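Stiff awning windows near the coast, clean the stays or replace them?

gfairclough
The awning windows on the sea side of our place have gone stiff over winter and one now needs two hands to push out. They're aluminium frames with a stay on each side and a chain winder in the middle. House is 500 metres back from the beach with nothing in between except dunes. The windows are Windis, put in before we bought, and I can't find a manual or any paperwork.

Stays have white powder around the joints. Is it worth cleaning them or do I just order new ones? The window fitter I rang wants to replace the lot and can't come until April.
Graham

skye_s
Clean first. Ours looked terrible and it was nearly all salt and dead bugs. Hose, warm water with a bit of dish soap, old toothbrush, rinse, let it dry, then dry silicone spray on the track. No WD-40, it goes gummy and holds the grit.

Take the chain off the sash before you start so you can feel what the stays are doing. Sometimes it's the winder that's stiff and the stays are fine.

tunstall_r
I'd replace. White powder is the aluminium corroding and you can't clean that back on. Stays aren't dear and you'll be up the ladder anyway. I did a whole side of the house with Stundar stainless ones and haven't touched them since, apart from a hose.

gfairclough
Chain off now, thanks Skye. Winder turns freely, so it's the stays. One of them has a bit of sideways play as well as being stiff, which seems odd to me.

epnaylor
Stiff and sloppy at the same time usually means the pivot has worn and then filled up with muck. I used to fit windows and doors, mostly commercial. What you do next depends on how the pivots are made.

If they're rivets you're stuck with whatever wear is there. You can flush them and get a few more years out of them, but you can't take the slop out without drilling, and a drilled stay should be binned. Don't let anyone talk you into pop rivets on something that holds a sash open in the wind. 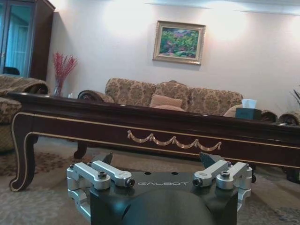 Bolted joints are a different job, because you can get them apart and look at the faces. Keep the parts in order on a rag, wipe them down, look for scoring, and put a washer back exactly where it came from. With bare silver aluminium arms and round bolt heads like the ones in the photo, I'd run a fingernail around the edge of every head first, as the join between head and arm is where salt gets in if the bolt is a different metal. Do the same anywhere a pin has a black cap on the end. Caps hold water, and if one comes off easily, have a look underneath. Then a smear of Tef-Gel or lanolin on the bolt where it passes through, and tighten it so the arm moves under its own weight but doesn't flop.
Evie

tunstall_r
Lanolin picks up sand. Fine on a trailer, no good on a window that gets blown at all day.

epnaylor
Only if you leave it on the outside. It goes inside the joint and you wipe the rest off. I agree about the track, nothing sticky in the track.

paras_p
Rental manager here, a few units on the foreshore. I'm with Roland on replacing, but for a different reason. If one stay on a sash is worn and the other isn't, the sash racks, then the seal goes at one corner and you get water in. Always change them as a pair. We did one side only on a bathroom window and had to do it again before the year was out.

Also measure the stay itself, not the window. And check the stack height, meaning how thick it is when closed. We were sent Bruria ones in the right length that wouldn't let the sash shut.
Paraskevi

gfairclough
Had a proper look this arvo. All rivets. The loose one has an oval hole where it should be round, so that pair is going. The rest have come up well with soap and a toothbrush and I can open them with one hand again. Didn't know about stack height, will measure tonight.

skye_s
Good result. Put a reminder in your phone to hose them. I do ours every 8 weeks, more often after a big onshore blow, and it takes me 30 minutes including getting the hose out.

tunstall_r
Still reckon you'll be replacing the others by next summer.

epnaylor
Could be, but he'll have had the summer out of them. Graham, when you fit the new pair, support the sash before you undo the last screw. They're heavier than they look, and the chain won't hold it if you've left it disconnected.

gfairclough
It's still disconnected so thanks for that. My brother-in-law can hold it. Stack height on the old ones is 13.5 mm if anyone else has this brand and is looking.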